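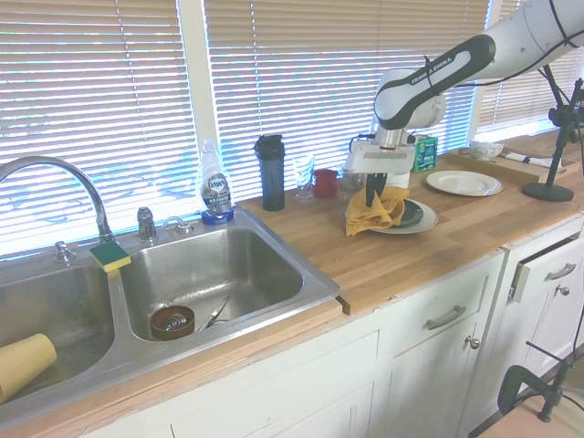
Kitchen counter and sink, October

TULGATE HOUSE - KITCHEN USERS MEETING
Minutes, October. Started 7:10 pm, small room off the hall
Taken by Impi Kinnunen (typed up same night, corrections to me please)

Present: Impi, Ella, Lehtinen, both upstairs households. Apologies from the Skedora bakers, who sent notes by email.

1. Last minutes
Read, agreed. One fix: the blinds were cleaned in August, not September.

2. Sink
Long one. Yellow cup on its side in the left basin, brown bowl with the whisk in it in the right, tongs next to the bowl. Ella: this is what she means by "parked" dishes. Lehtinen says a bowl in the sink while you're still cooking is fair, overnight isn't. Some back and forth. Agreed:
- Nothing in either basin after 10 pm
- Left basin for washing, right for rinsing
- Whisks and tongs get washed by whoever used them, same evening
Skedora email asks for a dish rack. See item 6.

3. Sponge and soap
Sponge lives on the divider between the basins at the moment. Upstairs would rather have it in a dish of its own. Ella has a spare saucer, will bring it. New sponge first of the month. Dish soap stays on the back rim behind the right basin, everyone happy with that. Dawn is fine, no need to change brands. Refill money out of the kitchen jar, 84 dollars in there as of tonight.

4. Back of the counter, by the windows
Shaker bottle, drinking glass, red mug, small clear container. Also the teal box. Whose? The mug is Ella's, she'll take it up. Shaker bottle not claimed by anybody present, Impi to ask Skedora. General feeling is the window side should be kept clear so the blinds can be let down and wiped without moving half a cupboard. Agreed to try it until next meeting. Glasses back in the cupboard, personal mugs upstairs.

5. Plates and cloths
Lehtinen wants the dark green plates kept seperate from the big white ones, they get stacked any old way and he's found chips. Upstairs didn't see the problem. Compromise, green on the lower shelf, white above.
Cloths: the mustard one is for counters and plates, not floors. Blue striped napkins go on the wooden tray with the small bowls, folded. Dirty ones in the bag by the door. Ella doing the wash this month, upstairs next.

6. Money
Dish rack, 23 dollars at the hardware store. Approved.
Oil and sanding for the butcher block: quote of 105 for somebody to come in and do it. Lehtinen thinks we can do it ourselves for a lot less. He'll price the oil and report back. Not approved yet.
Bigger fund for new counters stands at 500, not touching it.

7. Drawers
Reminder to push them all the way in. One was partly open in the picture, Ella has hit her hip on the same one twice. Lehtinen to look at the runner. Round knobs underneath are fine, handles tight.

8. Any other business
Upstairs asked about a hook for oven mits. Yes, go ahead, side of the cabinet and not the wall.
Recycling bin lid still missing.
Skedora want the oven from 6 am on baking days, OK if they post the days on the door beforehand.

To do
Impi - ask about shaker bottle and teal box, buy dish rack
Ella - saucer, mug, cloth wash
Lehtinen - oil price, drawer runner, shelf labels
Upstairs - hook

Closed 8:05 pm. Next meeting same room, time to be posted on the door.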